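Ticket: Hand-held gripper jaws stop short of closing, then let go
Product: Skastelent two-finger gripper, hand-held version with wrist camera
Site: Pinheiro bench room
Opened by: Hélder Correia
Assigned to: Rastbridge support desk
Priority: Normal, raised to High by customer
Status: Open, awaiting part

Original report, 09:40

Good morning all, and sorry in advance for the length of this. I'd sooner give you too much than have you come back to me with questions while the bench stands idle.

We have had the Skastelent since April and until this week it has been a pleasure to use. The trouble began with the small parts run. An operator squeezes the trigger, the fingers come together as they should, the part is held for a moment, and then the jaws relax by a few millimetres and the part drops. There is no warning tone. The Javach logger carries on recording as if all were well, so we only find out from the clatter, or later on when somebody looks through the recordings.

The first time it happened I blamed the operator, who was me. The second time it was my colleague on the afternoon shift, who has much steadier hands, so I took it more seriously. By the end of that shift we had stopped using it for anything breakable.

What the log gives us each time is code 7, "grip position lost", written a second or so after the drop. Your manual has a line for code 7 but it only says to restart the unit, which we have done more often than I care to admit.

Could somebody have a look? I'm at the bench most of the day and happy to try anything you suggest, as long as it doesn't need a soldering iron.

With thanks,
Hélder

Rastbridge support, 10:25

Hello Hélder, thank you for such a thorough report, it really does help. Code 7 means the motor believes it is holding position but the finger encoder disagrees. That can be a loose coupling, a slipping belt or a supply problem. Could you please:

Check the grip force setting in Javach and tell us what it is set to.
Open and close the jaws with nothing between them, slowly, and listen for a click near the end of travel.
Tell us what the unit is plugged into, and whether anything else shares that supply.

Please keep fingers well clear while doing the second one. If the jaws can let go without being told to, we would like to assume they can also close without being told to, until we know better.

Hélder Correia, 11:50

Right, here we are, with a cup of tea in hand and the results.

Force setting is 80 per cent. It was like that when we got it and I have never touched it.

Open and close with nothing in the jaws: I did this a good many times, first quickly and then as slowly as the trigger allows. There is a click! I had never noticed it because the room is noisy, but with the fan off it's quite plain, a dry little tick just before the fingers meet. It seems to come from the right-hand side. My colleague thinks it comes from the left, so please take that as you will.

Supply: it runs off the bench strip along with the logger and a desk lamp. I moved it to a wall socket of its own and tried again. Same click, same drop, same code. I have put it back on the strip for now because the lead won't reach the good end of the bench otherwise.

One more thing, which may be nothing. The fault seems to come more readily when the tool is tilted forward with the fingers pointing down at the table. Held level, I can sometimes get through a whole batch without losing one.

Rastbridge support, 13:15

That last remark is far from nothing, thank you. The tilt makes us lean towards the coupling between the motor and the finger linkage. There is a small grub screw on it which can work loose, and the weight of the linkage then takes up the slack differently depending on how you hold the tool.

Would you run the cycle test from the Javach service menu, please? Set it to 800 cycles, jaws empty, tool clamped in its stand and tilted forward. Write down how many code 7 entries you get. Then power down fully, tighten the grub screw with the key from the lid of the case, and run the same test again. Please don't force the screw. If it turns without biting, stop there and let us know.

Hélder Correia, 16:05

Well, that has been an afternoon. The first run went the whole 800 and gave code 7 again and again, with the tick plainly audible each time. I then switched everything off, took the cover off and found the grub screw. It turned round and round like a tap with no washer and never bit at all, so I stopped, as instructed. I have not run the second test. The cover is back on.

We've hung a tag on the tool saying it is not to be used for holding anything, and I have told both shifts to keep their hands out from between the fingers even when it is switched off. Somebody did ask whether we could wrap a rubber band round it in the meantime — I said no.

Rastbridge support, 16:40

You did exactly right to stop there. A screw that spins freely means the thread in the coupling has gone, and tightening won't cure it. We are sending a replacement coupling with a new screw already fitted. Please leave the tool tagged until it has been changed and has come through a full cycle test with no code 7 at all. We'll also ask for the manual entry to be rewritten, as "restart the unit" was clearly no help to you.

Could you add one view from the wrist camera with the jaws open, so we can be sure which finger type to pack with the coupling?
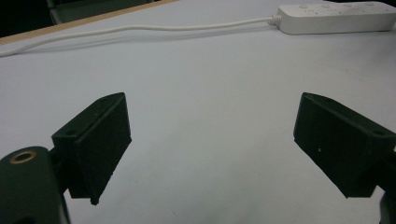
Hélder Correia, 17:10

Finger type is the dark green one, if that narrows it down, and I hope the view I've added does the rest. The jaws are open with nothing between them and the tool is over the bare part of the table, with the white power strip lying beyond at the top right. You can see the inner face of both fingers, and the one on the left looks a little ragged along its lower edge. I can't say whether that is wear or whether they all come like that, so perhaps one of you could compare it with a new one before the parcel is closed up? If it needs a fresh pair I would much rather fit them at the same time as the coupling and only have the cover off once. I'm in from eight tomorrow and will keep the service menu open ready for the test.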